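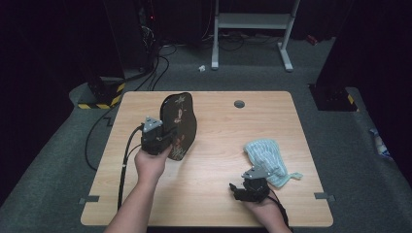
Handheld grippers on a dark, flat object with painted motifs and a blue towel, with the cables running off the table on both sides.

Most of the arguments I hear about handheld gripper stations are about the jaws. How soft the pads should be, how wide they should open. I have looked after the stations at Pukmont for two years and I think the jaws get too much attention. The cable is what stops work.

Our log for November has 17 stoppages on one station. Two were jaw faults. The rest were connectors, strain at the grip, or a cable caught on the table. A new set of pads costs little and takes eight minutes to fit. An intermittent connector can eat a whole afternoon, and the recordings made before anyone noticed are usually no good either.

The people who buy these stations like to spend on the grippers. Skuvdale quoted us 400 dollars for a better cable set with proper strain relief, and it was turned down as an extra. The same month we paid 2000 for spare gripper bodies that are still in their box.

I would do it the other way round. Buy the good cable first. Leave enough slack for the longest reach the operator makes, then clip it where it leaves the table. Keep it off the carpet where people walk. Replace it on a schedule, and write the date on the connector with a paint pen.

Towels are my usual check after a swap - folding one takes both hands through a lot of wrist turns, and a bad connector tends to show up by the second fold. If the signal drops, the cable goes in the bin. I don't repair them anymore.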